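torquenut
Anyone else read the Flidus writeup that came out in August? They claim a policy trained only on hand-held gripper recordings plus a head view does as well as one trained on teleop. 300 recordings per task, 33 tasks. I've read it twice and I don't buy it. Every eval is 20 trials, and the teleop baseline is their own, which nobody outside has run.

bleakhouse_7
You don't have to buy it, but the collection side is sound. You skip the robot completely and get far more data per hour. We do the same sort of thing at Dolalia.

torquenut
More data of what, though? Whose hand pose, tracked how well? Show me a setup and I'll tell you where the error gets in.

bleakhouse_7
Fine. Head view first, then two from the grippers.

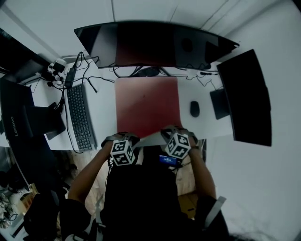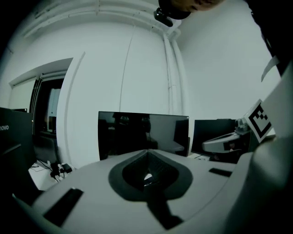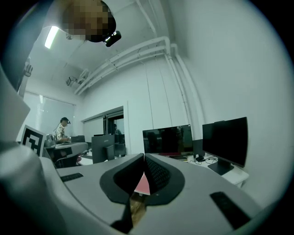
Marker cubes on the backs of the hands in the first one, flat markers around in the other two.

kestrel_pm
The cubes are the part I'd worry about. Pose from a small cube is fine while you can see two faces square on. Turn the wrist and you're down to one face, and then the angle starts flipping between two answers. Vidal had this and ended up throwing out a third of their runs. Did Flidus say how many they dropped?

torquenut
They did not. There's a table with 3094 "usable" episodes for the long tasks and no total next to it. Usable out of what?

bleakhouse_7
OK, that one I can't defend. But jitter in the labels averages out with enough data - we've seen it on our side.

torquenut
Jitter does. A flip isn't jitter. And a wide lens bends everything near the edges, so a marker out there is only as good as your calibration.

kestrel_pm
Agree with torque on flips, disagree on the lens. Calibrate it properly and it's a non-issue. My bigger gripe is that they tested in the same room they recorded in. Take it to another building and then post the numbers.

bleakhouse_7
Hestulard is supposed to be rerunning two of the tasks at their own site. I'd wait for that.

torquenut
I'll wait. Not holding my breath.

Related threads
Fiducials vs. SLAM for wrist tracking
Is 20 trials ever enough?
Fisheye calibration drift, what do you use?
Vidal dataset: missing episodes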